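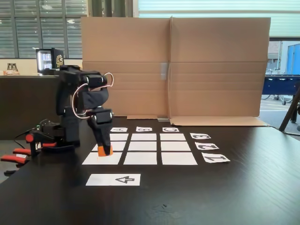 Section 7. Leveling and Securing the Hovmont Extending Table

7.1 Before You Begin

This section applies to the Hovmont table in its standard and extended lengths. Complete the leg assembly in Section 6 before continuing. Two adults are required for any step in which the table is lifted or turned.

You will need:
Spirit level, 300 mm or longer
Open-end wrench (supplied in the Fladby hardware pack)
Soft blanket or moving pad
Dry, lint-free cloth

Caution: Do not drag the table across the floor. The leveling feet may bend, and the threaded inserts may pull out of the legs.

7.2 Positioning the Table

1. Carry the table to its final location with the leaf removed and the side locks closed.
2. Leave enough clearance at each end for the top to open fully.
3. Keep the table away from radiators, wood stoves and floor vents.
4. Turn each leveling foot clockwise until it is fully seated, then lower the table to the floor.

Note: On carpet, allow the table to stand overnight before leveling. The feet will settle into the pile.

7.3 Leveling

1. Place the spirit level along the length of the top, centered over the joint.
2. Identify the low end. Have one person raise that end slightly while the other turns the feet counterclockwise with the wrench.
3. Lower the table and read the level again. Repeat as needed.
4. Turn the level across the width of the top and adjust in the same manner.
5. Press down on each corner in turn. If the table rocks, extend the foot that is clear of the floor until it makes firm contact.
6. Hold each foot in place and tighten its lock nut against the leg.

Caution: Keep hands and feet clear of the legs while the table is being raised or lowered.

7.4 Fitting the Leaf

1. Release both side locks.
2. Stand at opposite ends and pull the two halves apart evenly until the runners stop.
3. Set the leaf on the runners with the dowels facing the fixed half.
4. Push the halves together until the joints close, then engage both locks.

If a joint will not close, remove the leaf and check the dowel holes for dust or packing material. Do not strike the leaf with a mallet. Where a gap remains at one side only, repeat the leveling procedure with the leaf in place.

7.5 Periodic Checks

Inspect the lock nuts 3 months after installation and each year thereafter. Wipe the runners with a dry cloth. Oil and silicone sprays must not be used on them.

Replacement feet are sold in sets under part number 383. Orders and questions about fit should be directed to Celeste Brandão, Parts and Service, Mac Suibhne Furniture. Please have the serial number from the underside of the table available.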